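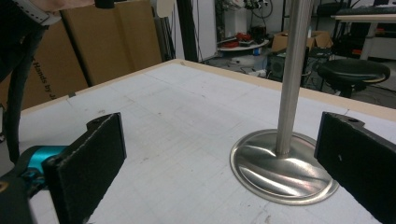 에프라인 말로는 작업대 종이부터 갈아야 한단다. 연필선이 너무 많아서 이제 어느 게 기준선인지 모르겠다고. 니디아는 반대. 아직 쓸 만한데 왜 가냐고 해서 아침부터 둘이 한참 옥신각신했다 ㅎㅎ

2023년 10월, 작업대 메모

나는 일단 니디아 편이다. 흰 상판에 얼룩이 좀 있긴 해도 격자 선은 흐릿하게나마 보이고, 지우개로 한 번 밀면 4월에 그은 선 정도는 정리될 것 같다. 새 종이는 Bokard에서 롤로 사면 되는데 최소 주문이 2,000장 분량이라나... 우리 작업대 하나 덮자고 그걸 어디다 쌓아 두나!

그보다 스테인리스 기둥 자리가 문제다. 받침이 둥글고 넓적해서 어디에 놓아도 자리를 꽤 먹는다. 오른쪽에 두면 왼쪽은 넓게 쓸 수 있는데, 긴 재료를 펼칠 때는 자꾸 신경이 쓰인다. 에프라인은 뒤쪽 나무 테두리에 바짝 붙이자고 하고, 나는 지금 자리에서 조금만 더 밀면 된다고 본다. 받침 밑에 얇은 펠트를 대면 종이도 덜 긁힐 테고. (Meria 펠트 남은 거 서랍에 있음. 두께는 재 봐야 함)

연두색 반투명 띠도 이 상판 위에서 다루니까 바닥이 흰 게 제일 편하다. 색이 연해서 어두운 판 위에서는 가장자리가 잘 안 보인다.

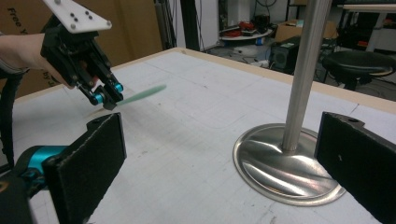

그래서 색 있는 매트를 깔자는 얘기는 빼기로 했다. 띠 길이는 500mm로 맞추고, 남는 자투리는 버리지 말고 봉투에. 저번에 1,000mm짜리를 그냥 잘라 썼다가 니디아한테 한소리 들었다 ㅠㅠ

뒤에 기대 놓은 납작한 상자들은 어쩔지 아직 못 정했다. Brodulthorpe로 보낼 물건이 생기면 다시 접어 쓸 수 있으니 당분간 그냥 두는 걸로. 그래도 넘어지지 않게 끈으로 한 번 묶어 두면 좋겠다.

할 일
- 상판 지우개질, 안 쓰는 선만
- 기둥 받침 펠트 재단
- 상자 묶을 끈 찾기
- 종이는 6장만 낱장으로 살 수 있는지 Son에 문의

최종 수정: 에프라인이 펠트 항목 추가
문의: 니디아 파체코 | © Son 공방 노트 | 맨 위로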